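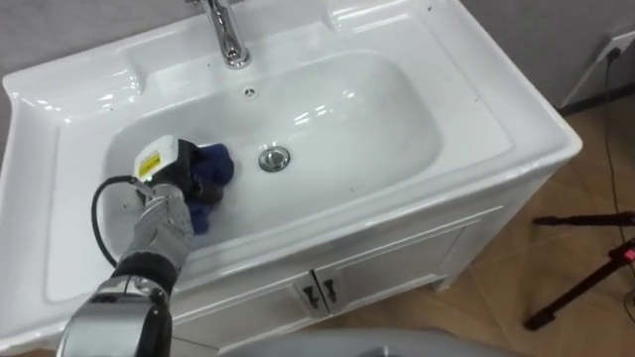 Figure 6.1. A ceramic washbasin. The overflow opening is in the back wall of the bowl, below the faucet.

Chapter 6
Water in the Dwelling

Carol Catterall
Text revised 6/2/24

Terms introduced in this chapter: air gap, backflow, branch, fixture, main, overflow, riser, service line, trap, trap seal, vent

6.1 Two Systems Under One Roof

Every dwelling connected to a public water system contains two sets of pipes. The first brings clean water in under pressure. The second takes used water away by gravity. The two sets meet at the fixtures - the sinks, washbasins, tubs, showers, toilets and appliances where people draw water and let it go again - and they should meet nowhere else. Much of what follows in this chapter, and nearly all of what follows in Chapter 7, can be understood as an effort to keep that rule.

Chapters 4 and 5 dealt with water on its way to the building. They followed the supply for the town of Sheehan from the Drilby reservoir, through treatment, to the mains beneath the streets. The present chapter begins where those chapters stopped, at the shutoff valve near the property line. From that point on, in most communities, the pipe and everything attached to it are the responsibility of the property owner. The public utility answers for the quality of the water it delivers. It does not answer for what happens to that water in a badly arranged basement.

Students sometimes assume that the indoor part of the system is the simple part. It contains fewer feet of pipe, and the pipe is small. It is also the part that is altered most often, by the widest range of people, and with the fewest records. A street main may lie untouched for decades. The same cannot be said of a kitchen.

6.2 From the Main to the Faucet

Water enters the dwelling through the service line, a single pipe that runs from the main to the meter. Past the meter it divides. One line goes to the water heater, and from there a second, parallel set of pipes carries hot water. Vertical pipes that pass from floor to floor are called risers. Horizontal pipes that leave a riser to serve a room or a group of fixtures are called branches.

The size of each pipe depends on how much water may be wanted at one time. A designer does not assume that every fixture in a building will be open at once. That would lead to pipes far larger than the building needs, and water would stand in them too long between uses. The usual method is to assign each fixture a value, add the values for each branch, and read the likely peak demand from a table. Tables for this purpose are given in Appendix C. 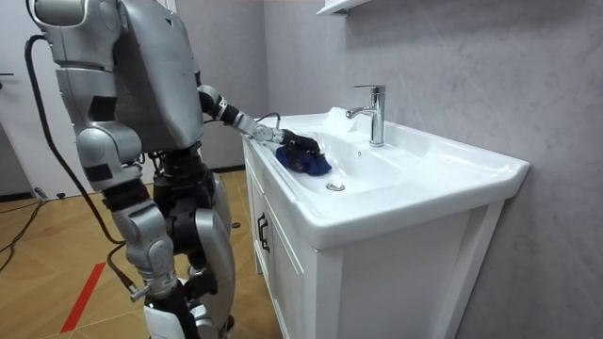
Pressure is lost along the way. Some is lost to friction against the inner wall of the pipe, some to bends and valves, and some to height. The last of these is easy to calculate, and students should learn to do so without a table: a column of water loses a little over four tenths of a pound per square inch for each foot it rises. A third-floor shower in an old house may perform poorly for this reason alone, although scale inside the pipe is often a partner in the trouble.

The Sheehan survey, to which this book returns several times, offers a useful picture of how these matters stand in an ordinary town. The survey covered 1176 dwellings. In 732 of them the indoor supply piping had been changed at least once after the building was first occupied. In 347 the owner could not say what material the service line was made of. These figures are local and should not be applied to other towns, but they show why an engineer working on existing buildings must be ready to inspect and not merely to read drawings.

Box 6A. The Vamar Street Row Houses

The row houses on Vamar Street in Sheehan were built with one riser for each pair of units. The arrangement saved pipe and was common practice in its day. When the units were later sold separately, no change was made to the plumbing, and the shutoff valves for both homes in each pair remained in the basement of one. A resident who wished to replace a faucet washer had to ask a neighbor for access, and the neighbor lost water while the work was done.

In March the owners agreed to divide the risers. The work in each pair of houses took two visits: one to install the new riser beside the old one, and a second to move the branches across. Drawings of the building before and after the change appear in Appendix D. Readers should note the location of the new valves, which can be reached from inside each unit.

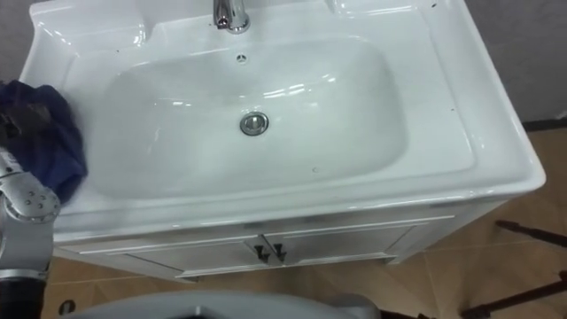
6.3 The Fixture

A fixture is any device that receives water from the supply side and discharges it to the drainage side. The washbasin is a good one to study first. It is small, it is found in almost every dwelling, and it shows most of the principles that apply to larger fixtures.

The material of the bowl must be smooth, hard and unable to absorb water. Glazed ceramic meets these needs well and has been in use for a very long time. Enameled metal, stainless steel and cast resin are also used. Each has its own weak point. Ceramic can crack if a heavy object is dropped on it. Enamel can chip, and the metal below will then rust. Resin may be marked by heat or by strong cleaners.

The shape matters as much as the material. The floor of the bowl should slope toward the drain so that it empties fully. Corners should be rounded, as a square corner holds dirt and is hard to wipe. Where the bowl and the surrounding counter are formed in one piece, there is no joint between them to be sealed, and one common source of leaks into the cabinet is removed.

Many washbasins have an overflow, a small opening set high in the wall of the bowl. A passage inside the body of the basin connects it to the drain below the stopper. If the stopper is closed and the faucet is left running, water reaches the opening and begins to drain away. Students should be clear about the limits of this device. The passage is narrow, and a faucet that is fully open can often supply water faster than the overflow can carry it. The passage is also difficult to clean, and a smell that seems to rise from the drain may come from the overflow instead.

6.4 The Air Gap

The end of the faucet must stand above the highest level the water in the bowl can reach. The vertical distance between the faucet outlet and the flood rim of the basin is called the air gap. It is the simplest protection in the whole system, and it has no moving parts that can fail.

To see why it is needed, suppose that a main breaks in the street. Pressure in the supply pipes falls, and may fall below that of the surrounding air. Any open outlet that is under water at that moment can act as a drinking straw, and used water will be pulled back into the supply. This is known as backflow by siphonage. With a proper air gap, the pipe can draw in nothing but air.
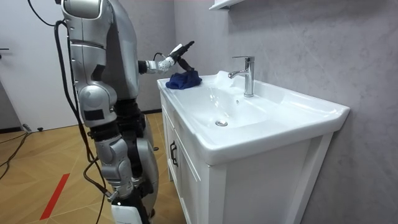

The air gap is most often defeated by accident. A hose is attached to a laundry faucet and its end left lying in a full tub. A hand shower hangs into the bath. A garden sprayer is filled from the bottom. In each case the fixture as built was safe, and a later addition made it unsafe. Codes therefore require a vacuum breaker or a similar device on outlets to which a hose may be connected. The Skovus method, described in Section 6.9, gives the inspector an orderly way to look for such connections room by room.

6.5 The Trap and Its Seal

Below the drain of every fixture lies a trap, a bend in the pipe that holds a small amount of water after the fixture has emptied. The water it holds is the trap seal. It blocks the passage of sewer gas into the room while allowing the next discharge to pass through.

A trap seal can be lost in several ways. It can evaporate in a fixture that is rarely used, such as a floor drain or a basin in a guest room. It can be drawn out by the pull of water falling elsewhere in the drain. The second problem is controlled by the vent, a pipe that admits air to the drainage system and keeps the pressure on both sides of the seal nearly equal. Vent pipes usually end above the roof. The sizing of vents, and the distance allowed between a trap and its vent, are taken up in the next section.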